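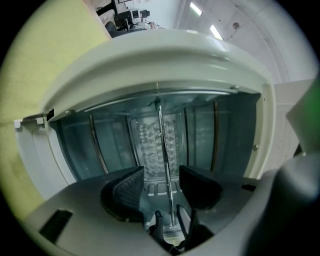
My aunt left me her toaster oven and a note that said "don't let it go hungry," and I figured that was just how she talked. She ran a little lunch counter called Bamia for most of my life, and everything in that kitchen got spoken to like a pet. So I hauled the oven up to my office and, the first night I stayed late, I stuck my face right in to see what I'd inherited. White plastic all around the opening, a little screw head near the upper right corner, and way in the back a panel of pale lumpy squares that looked for all the world like a tray of ice cubes. Ice! In an oven! I laughed out loud, and then I felt a tiny puff of air on my cheek, like somebody waking up from a nap.

I told myself it was a draft. The building is full of drafts (the landlord, Zirkano, swears it isn't, but they also swear the elevator is fine). I closed the glass door very gently and went home and ate cereal standing up.

The next evening I brought bread.

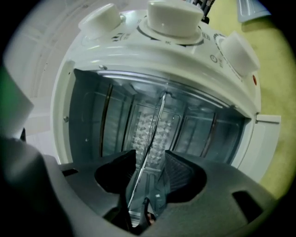 Part Two: Feeding

You'd think three knobs would be easy, right? One was for the heat, the big one in the middle made no sense to me at all, and the one on the right was the timer, with its ring of tick marks and a little clock printed below. I turned everything a bit, the way you do with a rental car. The small orange-red light came on and I swear the whole oven leaned toward me.

I gave it one slice. It gave me back toast, and I mean the toast from Bamia, with the dark stripe down one side and the smell of my aunt's counter at six in the morning, butter and floor cleaner and the radio going. I ate it over the sink and cried a little, and then I gave it another slice. By ten o'clock the loaf was gone and I had remembered the name of her cat, the tune she hummed, and the 99 cents she charged me for soup until I was 21.

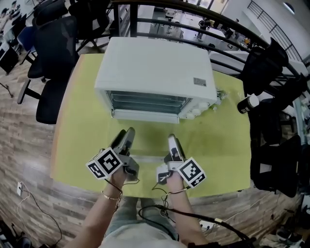
The trouble with a secret toaster oven is where to keep it. My desk at Idberg was too small and the break room was out of the question, so I set up on the landing, on the table with the yellow-green cloth, where the railing looks right down on the desks on the lower floor. I thought the office chairs would hide me. Well, smells go down stairs just as easily as people do, and by the end of the week folks I'd never spoken to were coming up with bagels and half a pita and asking, real casual, if I had room for one more.

I always had room. A man from accounting got the garlic bread from his wedding. A woman from the Varma sales team put in a frozen waffle, ate it in four bites, and called her brother from the stairs. They hadn't spoken in years, and they talked so long her phone died.

I kept waiting for it to get full. It never did, but it did get picky. No rye, no store-brand buns, and one time it held on to a croissant for a whole hour and wouldn't open until I said please. 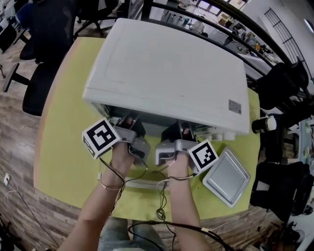

Last changed: 7/25/24

Part Three: The Tray

So I got greedy, I admit it. I pulled out the flat square tray, set it down at an angle on the table, and asked the oven for something I had never tasted. I wanted breakfast from before I was born, when my aunt and my mother were girls and shared one bed and one plate.

The light went off. I said please, and then I said it again. Then came that same little puff of air, warm this time, and it smelled like oranges.

I slid the tray back in with nothing on it and pulled up a chair.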